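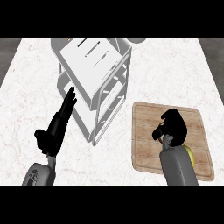
*Sim view, prep counter: left hand open at the rack unit, right hand over the cutting board.*

**Ticket 424 – Left hand stops short of rack unit, order held**

Site: Plelledby staff kitchen
Opened: Mar 3, 2025
Priority: 2
Component: Tillotano cell controller, counter layout file
Status: Monitoring

**Reported by site**

Left arm halts near the lower left corner of the rack unit and the cell raises a reach fault. Right arm holds its pose over the board until someone clears the fault at the panel. Morning shift reports that one person now has to stay within sight of the panel through breakfast. Before the cell went in, that person did the toast and fruit and also covered the register.

**Log**

Entry 1. Pulled controller history. 261 reach faults since the September layout change, all on the left arm. No right arm faults in the same period.

Entry 2. Reproduced in simulation with the site's layout file. The fault clears if the rack unit is moved 80 mm toward the robot. Site did not want the real unit moved, as staff also load it by hand from the far side.

Entry 3. Compared the layout file with the installer's drawing from Kneževič. Rack unit origin in the file is set to the center of the top panel. The drawing uses the front left foot. The planner therefore puts the lower frame in the wrong place and refuses the last part of the approach.

Entry 4. Corrected the origin and reran the breakfast sequence in simulation. No faults. Board position left as is.

Entry 5. Pushed the corrected file to site after close. First shift ran without a reach fault. Leaving the ticket open for the rest of the week.

**Related, not a fault**

Staff asked whether they can clear a hold from the register. Current permissions allow this at the panel only. The shift lead also pointed out that the duty sheet still lists "toast and fruit" as a staffed position, with no line for watching the cell, so the work is being done but not scheduled. The duty sheet belongs to the site. Passed to the Ciston account contact together with the permissions request.

**Next steps**

- Site to note the time of any hold and which arm stopped.
- Support to check history again on Friday.
- Do not edit the layout file at the panel – send changes through this ticket.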